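Home Manuals Dual-arm cells Set-up Safety Contact

4.3 Sharing a bin between two arms

This section applies to Vodum bench cells with two arms and one common bin. Complete the joint limit check in 4.2 first.

1. Set the speed cap for both arms to 65 mm/s in the Yeh console.

2. Place the bins in a row, with the shared bin in the centre. Leave clear bench on each side of it.

3. Assign a zone to each arm. Only the centre bin may belong to both.

4. Set the minimum gap between wrist housings to 13 mm. Do not override this value during teaching.

Work at the centre bin, left and right arms:

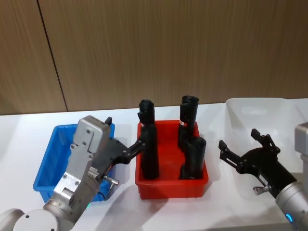
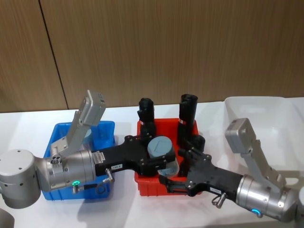

5. Run the shared zone program one step at a time. Keep a hand on the stop control for the whole run.

6. Check that the cable at each gripper has slack through the full wrist rotation - a snagged connector will not always raise a fault.

7. Record the result on Zestgate form 314 and have a second person initial it.

CAUTION: A coloured joint light does not show that an arm is safe to approach. Isolate both arms before reaching over the bench.

NOTE: Zone files are not carried over when a controller is replaced. Reload them and repeat steps 3 to 6.

Procedure owner: Shih-chieh Fung, Famuvside. Zone file requests go to Lok-yiu Yuen.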